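Subject: Re: [shop-robots] two arms, one table, and the cloth thing
Date: 21/06/2020
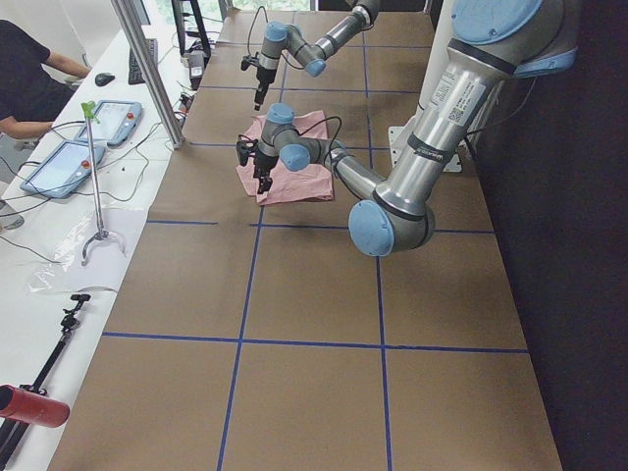

Hi all,

Sorry for the slow answer, I've been in the shop most of the weekend and only just got the glue off my hands. I'll reply in pieces because there were a lot of questions in the last message and I'll lose track otherwise.

> Glad to hear the pair is up and running at your place. A few of us
> are thinking about doing something similar in the Verhoeven Street
> shop and would love to know what you'd do differently. Mostly: how
> did you lay out the table, do you really need both pendants within
> reach, and why cloth of all things? I would have started with
> wooden blocks like a sane person.

Ha, well, I did start with wooden blocks! I did blocks back in March and got bored. Blocks sit where you put them. A piece of cloth is different every time you let go of it, and that's the whole fun of it for me. Plus what I want in the end is a pair of arms that can fold shop rags and take them over to the shelf, so at some point I had to quit stacking things.

The table first. It's brown paper over the whole top with blue tape in a grid on it. I went through two other surfaces before that. The bare top was too shiny under the lights, and then I tried a rubber mat I got from Brutholm, which was great for not sliding and terrible for everything else (cloth sticks to it, the fingers drag, the whole mat walks sideways). Paper is cheap and when it gets chewed up you rip it off and roll out more. You do get creases after a while. I've stopped caring, the arms don't mind them.

The tape is for me more than for the arms. When I write in my notebook "dropped it, second row, near side" I want to know what I meant the next morning. I laid it with a chalk line and a framing square and it still came out a hair off at one end, so please don't use it for calibration, use a proper target for that. One tip: press the tape down hard at the crossings. A lifted corner will catch a finger tip and then you get to redo that whole strip.

The cloth is pink because it was the one in the rag bin that stood out best against the brown. I tried a tan one first and, well, guess.

> Both arms from one side or facing each other?

One comes from the right side and one from the far end. I had them face to face for a while and it looked very nice and symmetrical and they were in each other's way all day long. With this setup the near arm can go down onto the cloth and pin it while the other one hangs back with its gripper up in the air, and then you bring the second one in for the edge. Getting them to take turns politely was most of the work. The rule I settled on is dumb but good: one arm moves, the other waits, and anything above the middle row belongs to whoever asked first. I'll do real two-arm moves later, when I trust myself more.

Watch the elbow! Everybody plans the gripper and forgets the elbow. Mine comes down pretty low over the middle of the table when the gripper is reaching away from it, and with a low grab it can get lower than you'd like. I put a floor on the elbow height in the config after a scary one. If you take one thing from this email, make it that.

> Grippers?

Plain two-finger ones on both, black, nothing fancy. The fingers I'm using have the Poltus pads on them, 8 bucks a set if you buy them from the surplus guy. They're softer than the stock ones and they hold fabric a lot better. I also bought a box of the Firkavden ones everyone was excited about last winter and I can't recommend them, they peel. Happy to mail what's left to anyone who wants to prove me wrong, postage is on you.

For picking up cloth, what worked for me was coming straight down, letting the fingers touch the fabric, backing off a tiny bit, then closing. If you close first and push, you just iron it. If you come in at an angle you scoop paper. I did 49 grabs in a row on Saturday with the straight-down approach, and nearly 30 of them came up with one layer only, which I was thrilled about. The rest were a mix of two layers, nothing at all, and one where it got the paper too and pulled a lovely big tent up in the middle of the table.

> Do you need both pendants where you can reach them?

YES. Please. I keep the two of them on the white bench that runs alongside, and each has its own red stop button, and I sit so that I can get to either. I had one of them hung up on the wall at first because it looked tidy, and it took exactly one bad afternoon to bring it down. The keyboard and mouse live on the same bench further up, so whoever is driving doesn't have to turn their back on the table to type. The price of all this is that the bench is a rat's nest of black cable. I keep meaning to do something about it. Velcro ties are in a drawer somewhere.

Dress your wrist cables with some slack too, by the way. There's a loop at the wrist on both of mine, and it wants to be bigger than you think. Run the last joint through its whole range by hand (slowly!) with the cable on before you tighten anything down.

And get one of those long-handled grabbers, the kind people pick up litter with. Mine has a green handle and it's the best thing I bought for the entire project. Cloth ends up bunched at the far end and you do not want to be leaning in over the table to drag it back. I still stop the arms before I reach in with it, and you should too.

> Ballpark on cost?

Not counting the arms themselves, which I got in a trade I'm not going to go into on a public list, I have 1197 dollars in it. More than half of that is the frame and the mounting brackets. Paper and tape is pocket change. I could have saved a good bit on the brackets if I'd cut them myself, but I've seen my own holes and I'd like these to stay square.

Next up is finding a corner reliably, which is much harder than grabbing the middle. If anybody has done corners on something floppy with plain two-finger grippers, write me, on list or off. Also I still have that spare length of extrusion if the Verhoeven Street folks want it, it's a bit over four feet and has a ding at one end.

Back to the shop, the dog is asleep on my notes.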